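Shoeboxes are the right size for most of what clutters a closet shelf, and they cost nothing. Before you reuse one, wipe the inside with a dry cloth and throw out the tissue and the silica packet. Leave the lid off overnight if it smells of glue.

Cut dividers from a second box. Score the fold lines with a butter knife so the cardboard bends cleanly, and tape the joints on the underside. Four slots will hold charging cables, batteries, tape and spare bulbs.
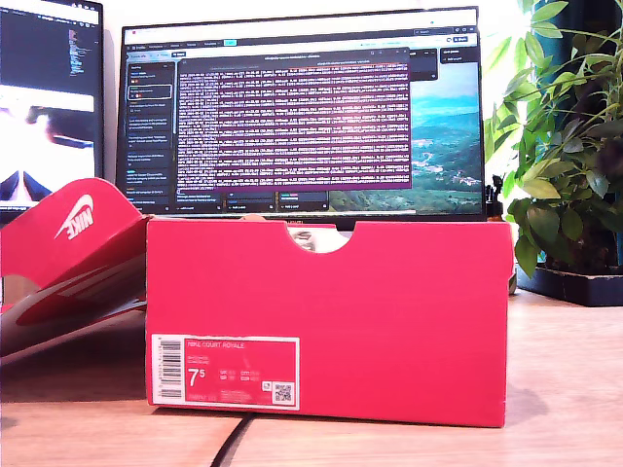
Constanza Ocampo

Write the contents on the short end, so you can read it when the boxes are lined up on a shelf. Masking tape and a marker work fine - printed labels tend to peel off glossy cardboard. Put the month on it too if you are storing seeds or receipts.

Don't keep shoeboxes on a basement floor. Cardboard draws up damp, and silverfish like the glue. A shelf four inches off the concrete is enough. For photos, buy acid-free boxes instead. Ordinary cardboard yellows prints over the years.

Contact Kavolside Home Tips | © Kavolside | Back to top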